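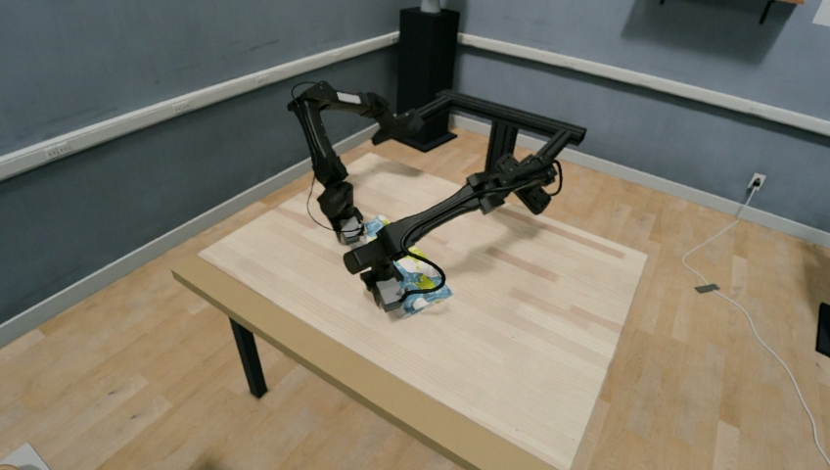 Render: Sotitz Robotics Club, simulation group

Cloth task in the sim, step by step

For new members who have the Grevari scene installed and can drive both arms. If the arms don't move yet go do the setup page first.

1. Load the scene. Table, two arms, one cloth. Use the patterned cloth, the blue and yellow-green one. Plain cloth is in the menu too but you can't see the folds on it and you will hate it.

2. Check the cloth settings before anything else. Stiffness 80, solver steps 234. Lower than that and the fabric sinks into the tabletop. Save the file under your own name, please, not over the shared one.

3. Drop the cloth. Let it settle in a heap. Don't tidy it, a crumpled start is the whole task.

4. Left arm first. Bring the gripper down beside the far end of the fabric, pointing straight at the table. Stop just short. Slow speed only.

5. Right arm to the near end. Watch the thick cable at the wrist, it has its own collision shape and it will drag the cloth if you swing in from the side. Come in from above.

6. Orbit the view. The near arm hides part of the cloth from most angles so look from at least two before you close anything.

7. Close both grippers, lift a little, pull apart slow. If one side slips open both and go back to step 4. Dont try to rescue it with the other arm, you just get a knot.

8. Lower, release, back the arms off. Hit stop.

Recording: start the log before step 4, not after. Runs get cut at 880 frames. Name them with the seed at the end, like cloth_141. Upload to the Vasylenko folder.

Cloth shoots off the table: seed problem usually, reload. Arms shaking: you have two controllers runnning, close one. Everything gone black: restart, we dont know either.

Five clean runs before the December meet and you can sign up for the Jostelov round. Sign-up sheet is on the club page.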